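Folding small quilted tops flat without creasing the quilting

Posted in Laundry and Clothes Storage

Yolanda Prieto

I am sorting children's clothes into shallow drawers and have a problem with the quilted pieces. Plain cotton shirts fold in thirds and stay that way. The quilted ones spring open, and after a few weeks in the drawer they come out with a hard line across the front that does not shake out.

The drawers are from a Drovetti chest, 11 cm deep inside. I would like to file the clothes upright, but the padded ones take the space of two or three shirts each and lean on whatever is next to them.

What I have tried so far: folding in half lengthwise and then in half again (crease down the center), rolling (comes undone), and laying them flat in a stack (works, but I can't see what is underneath). I have also tried pressing the fold by hand before putting the piece away, and that made the crease worse.

The piece giving me the most trouble is white with diamond quilting, yellow ribbed trim and a ruffled hem. The ruffle is the part that will not lie down. If I fold it under, it makes a lump, and if I leave it out, it catches on the drawer front. 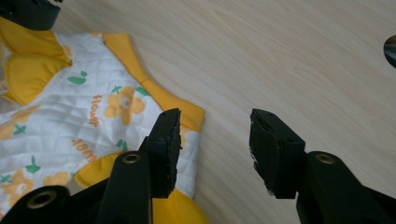 Skultside writes that the crease comes from folding along a stitch line. In diamond quilting the stitching runs diagonally, so a straight vertical fold crosses many of the lines at once, and the filling gets pinched at every crossing. You can't avoid the crossings completely, but you can keep the fold wide.

Procedure:

Lay the garment face down on a hard table. A bed is too soft and the back will wrinkle under your hands.

Smooth from the center toward the sides with a flat palm. Do not pull on ribbed trim. It stretches and then the neckline waves.

Put a strip of cotton cloth, rolled to the thickness of a finger, where the first fold will go. An old washcloth cut in half works.

Fold one side over the roll, then the other side. The sides should meet and not overlap. Overlapping puts four layers of filling in one place.

Fold the bottom up once, stopping short of the neckline. Leave the ruffle on the outside of this fold, facing up, and let it gather the way it wants to.

Leave the roll in. If you need the roll for the next piece, the fold will get tight again.

For the drawer, I would not file these upright. Upright filing works when each piece is stiff enough to hold up its neighbor, and filling compresses at the bottom edge under its own weight. Give them one side of the drawer, lying flat, no more than 3 high, with each one set back a little from the one on top so the trim shows. That solves not being able to see what is underneath.

For the crease that is already there: hang the piece in the bathroom during a shower, then lay it flat overnight. Check the care label before using an iron on it. Polyester filling can flatten under heat and it does not come back.

Kos

Just hang them. Child-size hangers take up very little room and quilted stuff was never going to fit in an 11 cm drawer. I put mine on a tension rod inside the wardrobe, under the adult clothes. No folding at all.

If the shoulders are puffy, use a padded hanger or you get points.

Flornetico

Hanging is fine for a piece worn every week. For longer storage I would go with flat. Ribbed trim at the neck carries part of the weight on a hanger and it does lengthen over a season.

One addition to the procedure above. Make sure the garment is completely dry before it goes in. The filling holds moisture after the outer fabric feels dry, and a damp fold sets harder than a dry one. I leave quilted items on a rack for a full day after they seem finished.

Also, close every snap or tie first — an open one leaves a dent in the piece below it.

Yolanda Prieto

Thanks. I measured again and three lying flat will fit if I move the socks. Does the cloth roll need to run the whole length of the fold, or only the middle?

Skultside

Whole length. A short roll leaves a hard crease at each end.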